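Valente - "Sasto" (new album), first impressions

Started by gastarer_fan, 31 replies, page 1 of 2

gastarer_fan
So it's finally out, and I've been through it four times since last night and I still don't quite know where to put it. For those of you who came in with the second record, Valente started out as a fairly straight doom band with Salvador Antunes singing and Graça Godinho on guitar, and they've been drifting toward longer, proggier things ever since. Well, the drift is complete! The title track is 11 minutes and the first proper riff takes its sweet time showing up. I loved it, I think. Graça's clean playing in the opening stretch is the prettiest thing she's put on tape, and when the organ comes in underneath I got goosebumps in my own kitchen with a sink full of dishes. Curious what everybody else makes of it, especially the old guard.

oldpeavey
Old guard reporting in. I wanted to like this a lot more than I did. I drove half the night to see them when they were opening for anybody who'd have them, and what I loved was how heavy and plain it all was. Two riffs and a sad song on top. On the new one I count (okay, I'm guessing) three songs that would fit on the debut, and the rest feels like a band showing me its homework. Salvador still sounds wonderful, I'll give you that, he could sing the back of a cereal box and I'd buy it.

My bigger gripe is the drums. Adelino Tavares hits like a truck live and here he sounds like he's been packed away in blankets. Does anybody else hear that or is it my speakers?

marrow_and_moss
It's not your speakers, or else we have the same ones. I read the booklet with my morning coffee and it says Gareth Wainwright did the mix, same as the last Jusia album, and that one had the very same soft snare. Some people love it. I got used to it by about the third song and then forgot it was bothering me, but if you go back to the debut right after, the difference is pretty startling.
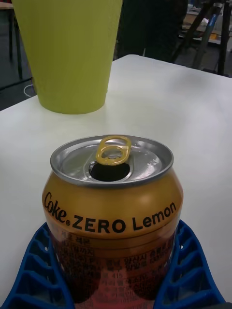 Where I'd argue with you, oldpeavey, is the homework comment. The long middle part of the title track has a job to do. The bass line Gonçalo Peixoto plays there is the vocal melody from the first song slowed way down, and when Salvador comes back in over it he's singing the same words an octave lower. I missed it completely the first two times and then had to get up and walk around the room a little.

gastarer_fan
Oh my goodness, I just went back and checked and you're right. How did I miss that, I've had that melody in my head all day. Okay, that moves it up a notch for me.

tinyamp
Newer fan here, so be gentle. I found them through Gastarer, like I suspect a lot of folks did, and this is the first album of theirs I've heard as it came out. I think it's their best, and I don't mind the drums one bit. Everything sits together in a warm, woolly sort of way and I can play it late without waking the baby. The only one I skip is track four, the spoken thing, it goes on so long and my Portuguese isn't up to it.

Did anybody get the vinyl? The store page said 600 copies and I dithered over it through lunch, and now it says sold out.

oldpeavey
Got mine, number 712, so I'd love to know how that works with a run of 600! Either they pressed more or somebody at the label got creative with the stamp. Lovely sleeve, anyway. I'd write to them, tinyamp, they've always been good about answering, and if they went over by that many there may well be a box sitting somewhere.

And welcome, by the way. Track four is a poem by Graça's grandfather, I believe. I skip it too, don't tell anybody.

marrow_and_moss
I will absolutely tell everybody. Track four is the best thing on side 2, and the guitar swelling up behind the last verse is worth the wait all by itself.

oldpeavey
Fine, I'll give it one more try tonight, with the headphones, and if I fall asleep I'm blaming you. Still want my drums back, though.

tinyamp
Wrote to the label, thank you for the nudge! Will report back when I hear something. Does anyone know if they're touring in April? I saw a poster with Jusia on it but it only listed the headliner's dates.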